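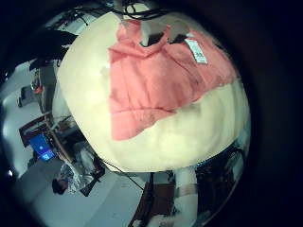 Section 4: Setting Up Your Bromar 2998 and Running the First Load

Welcome to the part of the guide where you finally get to plug something in! If you have been through Section 2 and the shipping bolts are out of the back panel, you are ready to carry on from here. If the bolts are still in, please go back and take them out before you do anything else, even if the washer looks perfectly happy where it is.

Set aside a free hour or so for this, preferably one when you don't need to be anywhere. The first cycle runs with the drum empty, and we would like you to stay nearby while it does.

Leveling the washer

1. Slide the washer to within a hand's width of its final spot. You will want room to reach the hoses.

2. Lay a spirit level on the top, first side to side and then front to back.

3. Loosen the lock nut on each foot with the flat wrench from the accessory bag. Turn the foot clockwise (looking down from above) to lengthen it and lift that corner, or the other way to bring it down.

4. Press on opposite corners of the top with both hands. If it rocks, keep adjusting, a small turn at a time.

5. Tighten the lock nuts up against the base. This is the step people skip, and Matilde Louro, who answers our help line, would like me to say that it is behind a great many of her calls about noise.

Note: Carpet and cushioned vinyl will settle under the weight. Check the level again after your first few loads, and don't be discouraged if you have to do it more than once.

Connecting the water

6. Make sure both faucets are fully closed. Fit a rubber washer inside each hose end, pressing it flat with your fingertip.

7. Connect the hose with the red collar to the hot faucet and the one with the blue collar to the cold. Tighten by hand, then give each one a further quarter turn with pliers.

8. Hook the drain hose over the edge of the standpipe and fasten it with the strap. Leave a little slack so the hose doesn't kink when you push the washer back.

9. Open the faucets slowly and look at every joint. A drip usually means the rubber washer has twisted, so close the faucet, undo the collar, and seat it again.

Caution: Do not reuse hoses from an old machine. Do not seal the drain hose into the standpipe with tape or putty.

The empty first cycle

10. Plug the washer directly into a grounded outlet. Extension cords and power strips are not suitable.

11. Check that the drum is empty, including the very back of it, where the accessory bag sometimes hides.

12. Put one level tablespoon of detergent in the main compartment of the drawer. Leave the softener compartment dry this time.

13. Close the door until it clicks, turn the dial to Drum Clean, and press Start. The display will show the time remaining, which may jump up or down a bit while the machine works out your water pressure.

14. When the cycle has finished and the door unlocks, wipe the rubber seal with a clean cloth and leave the door ajar for the afternoon.

Your first real load

Towels and knits are a nice place to begin, with one caution: new ones shed a surprising amount of lint. Wash anything brightly colored by itself the first time, and do read the care tags even on things you have washed for years. Shake each piece out as it goes in, fasten zippers, and fill the drum loosely, leaving enough room at the top for your open hand.

For a mixed everyday load, choose Daily and leave the spin where it is. Pillows and other bulky things should go on Bedding, and if the care tag says dry clean only, please believe it.

Note: If the washer stops before the spin and shows E21, the load has bunched up on one side. Press Pause, wait for the door to unlock, spread everything around the drum by hand, and press Start again. A single heavy item may need a couple of towels in with it for balance.

Caution: Never force the door. If it stays locked after the drum has stopped, wait 4 minutes and try again before turning to the drain instructions in Section 6.

Set-up text by Duarte Carrilho. Revised 30 October 2019.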